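Petport Stompers

The Petport Stompers are a seven-piece traditional jazz and swing band from the river town of Petport. They are best known for fast, joyful dance music and for a horn section that sounds far bigger than it is!

History

The band grew out of a Sunday-style brunch session at the Flestley, a ballroom with room for 400 dancers. Its first lineup was a trio of clarinet, banjo and string bass. Trumpet, trombone, piano and drums joined over the next two seasons, and the group soon had a regular evening slot, starting at 8 p.m. and often running well past midnight.
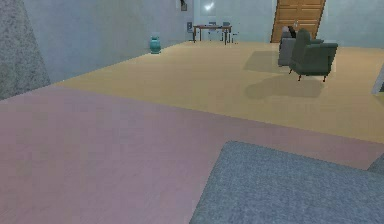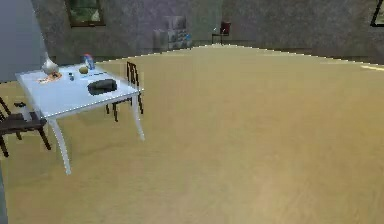 Musical style

Most of the repertoire is drawn from early New Orleans jazz and small-group swing, with a wonderful handful of rumbas thrown in. The written book holds 578 arrangements, many of them built around long clarinet features and shouted group vocals. Tempos are set with dancers in mind, and the closing number, "Ekomness Rag", is played a little faster at every chorus (crowds adore it).

Recordings

The debut album, Lumbantobing, was cut live in a single evening with the whole band gathered around two microphones. It runs 46 minutes and captures the rhythm section at its liveliest. The first pressing of 400 vinyl copies sold out in December, and a second followed with two extra tracks, both slow blues.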